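Sturkero Shelf Picking Arm: Buyer Notes
Ots Equipment, Plemdale showroom
Listing updated 17/12/2022

List price: $2,209, arm and wrist only
Gripper: sold separately
Warranty: 5 months, extendable
Stock: May delivery

We carry the Sturkero and we still think most buyers should slow down before ordering one. The brochure promises 1,000 picks between service visits. We have seen no test report behind that number, and the maker has not told us what was being picked. Boxes are easy. Glass and fruit are another matter, so ask for a trial with your own goods on your own shelves. 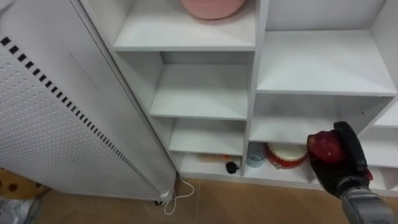

Red apple in the black gripper at a bottom cubby, next to a red and white container and a clear glass cup.

Low shelves deserve the closest look. Measure the opening, then measure the gripper, and allow for whatever else you keep in there. Bronemus sells a slimmer gripper for the same wrist, but we can't say yet how well it holds round items.

Budget lines people leave out: floor space in front of the unit, cable routing, spare finger pads, staff time for setup. Our setup visit is $100 and does not include training.

Returns are accepted on unopened units only. Trial units go out with a deposit, and the Plemdale desk keeps the waiting list.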